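Pevow, the small parts maker on the lower floor of the old Nanayakkara building, will begin selling its gear kits to schools in May, the company said. The first run is 2,000 kits.

Each kit holds a set of small metal gears and the white plates they go with. Students lay the parts out on a table, sort them and learn how one gear drives another. The kits come with a printed guide and a cloth bag, and no tools are needed for the first lessons.

Thilini Seneviratne, who runs the parts room, said the company had been making gears for repair shops for years and kept getting letters from teachers asking for leftovers.

"We were mailing them odds and ends in envelopes," she said. "Sometimes the sizes didn't match. A teacher would get a nice gear and nothing to run it against."

An earlier version of the kit went to 2 schools last year. Teachers there asked for heavier gears, larger holes in the plates and a guide with fewer words in it. Pevow made the first two changes. The guide is still being cut down, and Seneviratne said the new one should be at the printer before the kits ship.

The table work has also changed. Parts used to be checked on a bare white tabletop, where the white plates were hard to see. They are now laid on a dark mat, and the kit guide tells teachers to do the same with any dark cloth they have.

Small silver gears and a flat round plate at the mat:

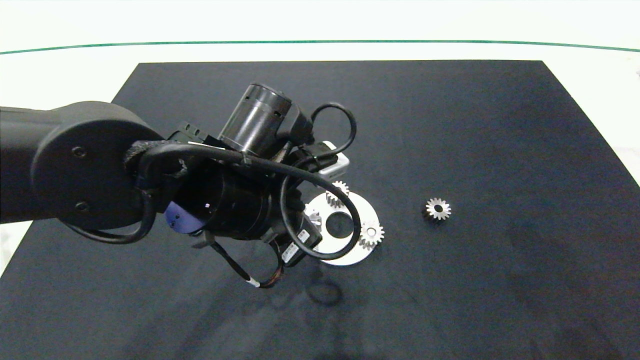
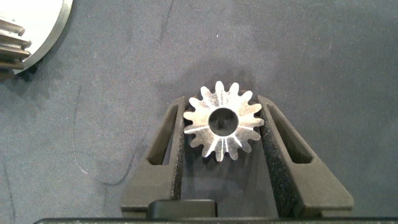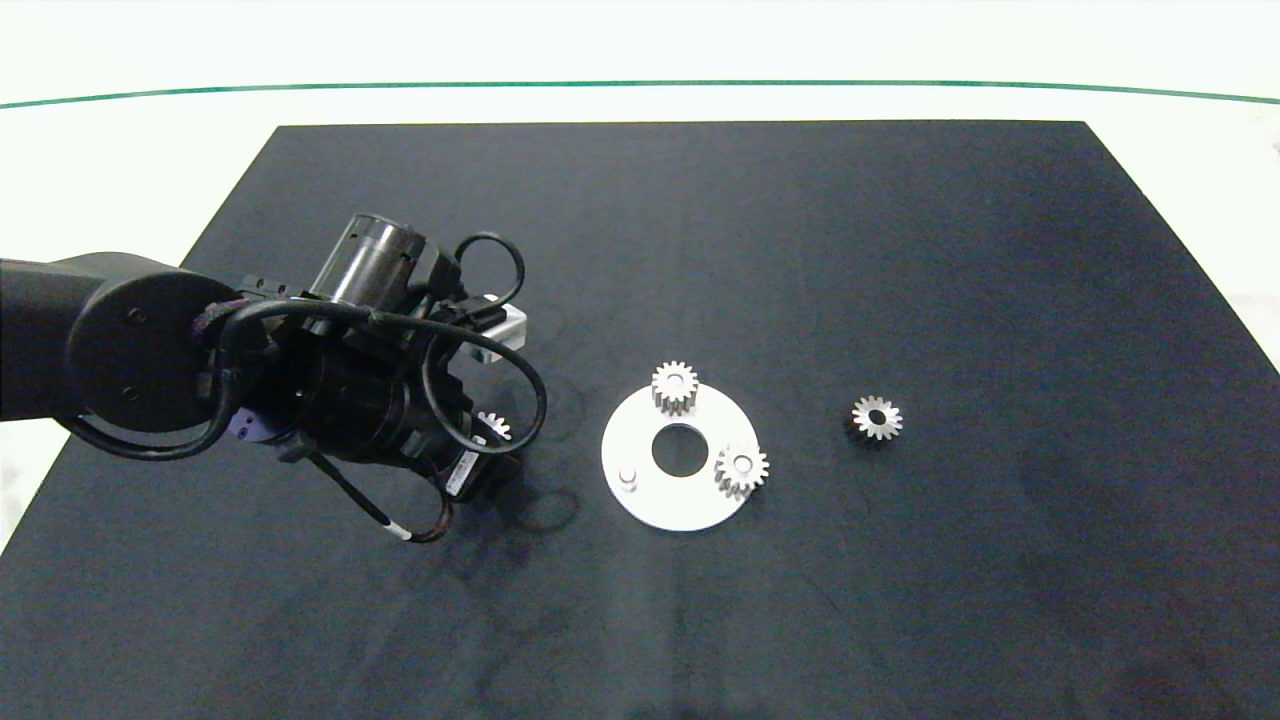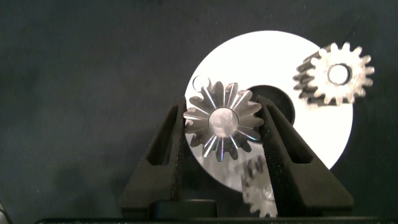
Schools that want kits can order through Ollen, the supplier that already handles Pevow's repair parts. Ollen has 398 kits reserved so far, most of them for middle schools. Orders are filled in the order they come in, and a school can ask for its kits to be held until classes start again in the fall.

Tanvir Kodikara, who takes the school orders at Ollen, said a few callers had asked whether gears could be bought one at a time. They can, but only in the sizes used in the kit. Replacement plates are sold in packs of 2.

Kodikara said schools should check their kits when they arrive and report anything missing within the first month. The earlier kits had some short counts, and those were traced to the packing step. Each bag is now weighed before it is closed.

A second kit, called Brulola, is planned for high school classes. It would add shafts and a base so that students can build a working gear train and take it apart again. Pevow has not set a price or a date for it. Seneviratne said the base is the part holding things up, as the sample cracked at one corner and has gone back to be redrawn.

Teachers who tried the earlier kit can trade their old plates for the new ones at no charge. The old gears will still fit.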